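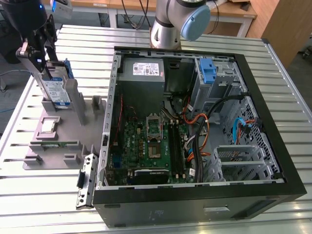
An open desktop computer tower on the worktable, side panel off.

Mendach Print Studio Supply: Questions We Hear Most Often
Last updated 17/01/2025

What exactly is the Grosura press, and who is it for?
The Grosura is our tabletop etching press, and we're very fond of it! It was designed by Magdy Shawky, who taught printmaking for many years and got tired of watching students wait in line for one big floor press. It suits home studios, small classrooms and anybody who makes drypoints, linocuts, monotypes or collagraphs at a modest size. If you mostly print very large plates, please write to us first and we can talk it over.

Do I need to bolt it to the table?
For light work, no. For deep intaglio we do suggest it (the feet are already drilled), as you'll be leaning on the wheel quite a bit and a press that creeps across the table is no fun at all.

Which felts should I order?
The press ships with one pusher and one cushion, and most people are perfectly happy with those for a good long while. If you print a lot of relief work, add the thinner Vatel felt. Wash felts by hand in cool water with a little mild soap, roll them in a towel, and dry them flat. Please don't wring them out, however tempting it is.

Can I use water-based inks?
Yes, and plenty of our customers do. The Muñoz inks stay open long enough for a slow, careful wipe, and they clean up with dish soap. Oil-based inks work just as well. Let your printed sheets rest between blotters for at least 24 hours before you stack them, and longer in muggy weather.

How long will my order take?
Felts, inks and paper usually leave us within 7 days. Presses are built in batches, so there can be a wait, and Naima El-Sayed in our order office will write to you with a ship date as soon as she has one. She's also the person to ask about freight to schools, or about delivery up a flight of stairs.

Is shipping free?
On orders over $500 within the lower 48 states, yes, presses excepted. They're heavy, and we quote each one separately.

Do you offer classes?
We hold a summer workshop every July for beginners and for people coming back to printmaking after a break. Bring an apron and a few sketches you like. Plates, ink and paper are all included, and places are offered first to folks on our mailing list.

My question isn't on this page. What now?
Send us a note through the contact form. Photos of your press or your prints are always welcome, and a picture of a problem print helps us a great deal.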